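Notes for week 4, robot learning module. June 2023

# Gathering demonstrations (or: where the data comes from)

Last week we did the loss function and you all looked at me as if I'd cheated, because I wrote "given a dataset of demonstrations" at the top of the board and then carried on. Fair enough! So this handout is all about that one line. I'll talk through most of it in the session, but the logging section is worth reading before you come to the lab.

## What we mean by a demonstration

A demonstration is one go at a task, start to finish, with a person driving the arm. While you drive, the logger saves what the cameras see, where the joints are, what you told them to do, and how far open the gripper is. All of that goes into one folder, and we call that folder an episode. The learner later sees the camera views and joint positions and tries to predict what you did next.

I say "what you did" on purpose. If you hesitate over the pan for ages while you think about lunch, the hesitation is in the data, and the model will cheerfully learn to hover. (Mine did. It hovered beautifully.)

## The task we're using

It's the lid task: pick up the glass lid by its knob, bring it over to the saucepan, put it on. I like it for teaching because it sounds like nothing and then has three nasty bits hiding in it:

- Glass is see-through. The cameras get the rim, the knob and whatever glare is on the top, and not a lot else.
- The knob is small. Grip it slightly off and the lid tips as you lift.
- Setting it down needs a gentle finish. Let go too high and it bounces off the rim of the pan, let go too low and the arm is pushing on the pan.

We leave other things on the table as well, mostly the play food. If every episode has only a pan and a lid on bare white, the model can get away with "go to the thing that isn't white", and then somebody puts down a pepper and the whole thing falls apart. Leave the clutter in and move it between episodes, but please don't put it inside the pan, as that's a different task and it has its own folder.

## How many, and how different?

This is the question I get most, and my answer is annoying: it depends on how much you change between them. In December I trained one policy on 200 episodes where I'd put the pan back in the same place every time, and another on far fewer where the pan wandered all over the table. The second was better on any pan position I hadn't tried. The first was lovely as long as you never touched anything.

For your coursework each pair records 28 episodes. Keep 25 for training and hold three back. Choose the three *before* you look at any results, and write their numbers in your log. I do check.

Things to change between episodes:

1. Where the pan is, and which way its handle points.
2. Where the lid starts.
3. The clutter: what's out, what's touching what.
4. The starting pose of the arm (just a bit, there's no need to be heroic).

Things to leave alone: the cameras, the table and the speed limit in the settings file. If you knock a camera, tell me and start a new session folder. Don't nudge it back by eye and hope, it never goes back quite where it was.

## Driving well

Natalie Pilkington taught me most of this when I was a student, and I've stolen her advice wholesale.

Move at one steady pace. Slow down for the grip and the release, but don't stop dead. Come at the knob from above each time, even if a sideways grab would work today, as a learner shown two quite different ways of doing the same thing has a habit of going for the average of the two, and the average is often a bad way of doing it. We'll come back to this in week 6 when we get on to multi-modal actions.

If you fumble, what then? Two cases. A small wobble that you put right is gold, keep it! The model needs to see how to get back from a slightly wrong place. If you drop the lid altogether, finish the episode, mark it as failed and leave it in the folder. Please don't delete anything. I'd much rather have a failed episode with a label on it than a gap in the numbering that I have to email you about.

## Logging

We record with Plokum, which you start from the desktop, and view episodes afterwards in Umasix. Plokum asks for a task name, and you should type `lid_on_pan` exactly like that. Last year's set had four spellings and I lost an afternoon.

After every episode, write one line in the log:

- episode number
- pass or fail
- anything odd (lid tipped, pan slid, you sneezed)

Then open it in Umasix and scrub through. You're checking that all the camera views are there and that the gripper trace moves when the gripper moves. If the trace runs late, the clocks have drifted: restart Plokum and mark the episode as bad. The shared set stands at 677 episodes, and nearly all the ones I've had to throw out were clock trouble that a quick look would have caught.

## What the learner gets to see

Have a look at these with the list of nasty bits beside you. I'd like you to think about which pixels tell you where the lid is, and how you'd cope if the light changed.

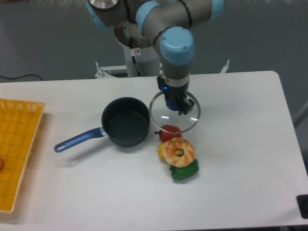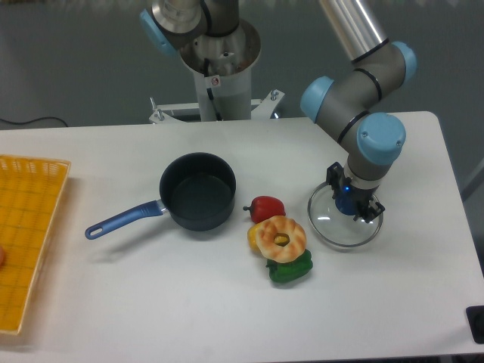 *Two camera views from the lid task, both with the glass lid in the gripper and the saucepan uncovered.*

## Before the lab

Read the Talukder notes on behavioural cloning, first half only, the proofs can wait. Skim the Pralier safety sheet and know where the stop button is. Then sketch a plan for your episodes on one side of paper: a rough grid of pan positions is fine, and a biro is fine too. Bring it with you and we'll go through it before you switch anything on.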